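Reading time: 3 min

Re: [floor-systems] Door and room-service automation, effect on shift work

On 06/04/2023, Kusum Chaudhary wrote:
> Before Ninditz signs for the second phase, can somebody post what
> the attendants will be doing once the robot handles doors? The
> Jorport staff have asked me twice and I only have the vendor sheet.

Kusum, my notes follow, in the order the staff raised the points. All of this is from simulation.

1. Doors. The current task is the plain round knob on a wood door, approached with a finger on either side. The attendant no longer opens rooms on the round. The attendant reviews refused grasps from the desk, and the queue is capped at 5 per shift.
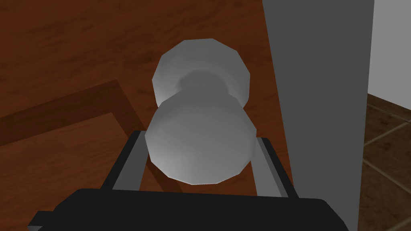
2. Objects inside the room. Dratimus scores each attempt and writes the score to the shift log. Somebody has to read that log, and at present no job description covers it. I would put it under the room lead, with paid time. The wrist view is what the reader will be working from, and it takes practice to judge a finger against a surface at that angle.

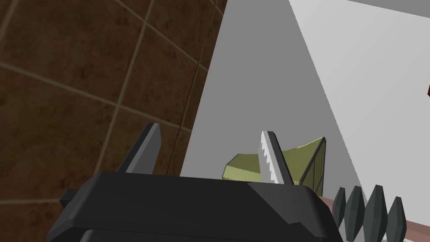 Bhupendra Shukla

Continuing with item 3, which got separated when I pasted this.

3. Training. We ran 500 door episodes for the Dubey layout before changing any rota. Reviewers needed 7 sessions to agree on what counts as a failed approach. The tilted body view slowed them down most - the door, dresser and lamp all lean, and people kept turning their heads.

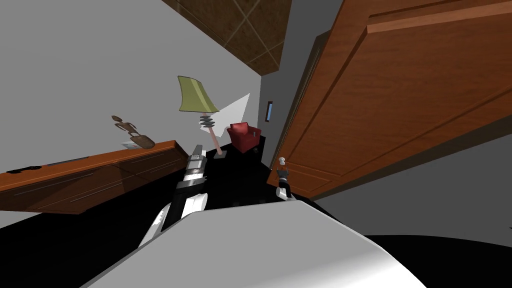

Kusum replied off list that the attendants accept the review work but want it rotated, as a full shift at a screen is harder on them than the rounds were. She also asked whether refusals would count against the person on duty.

They should not. A refusal belongs to the policy version, and the log has a field for that. Rotation is fine with me at 3 hours maximum per person.

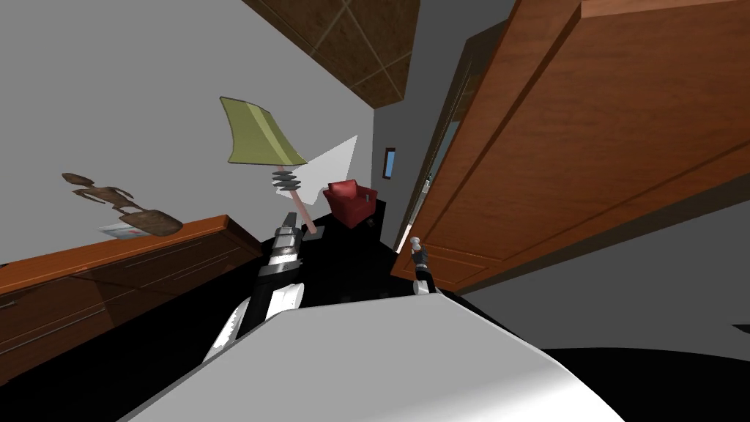 The grade question is still open. Review is skilled work and the present grade was written for rounds. I have asked for it to be settled before January - if it is not, I would hold the second phase at Ninditz and leave the rota alone.

Send corrections to the list, please, not to me directly.

Bhupendra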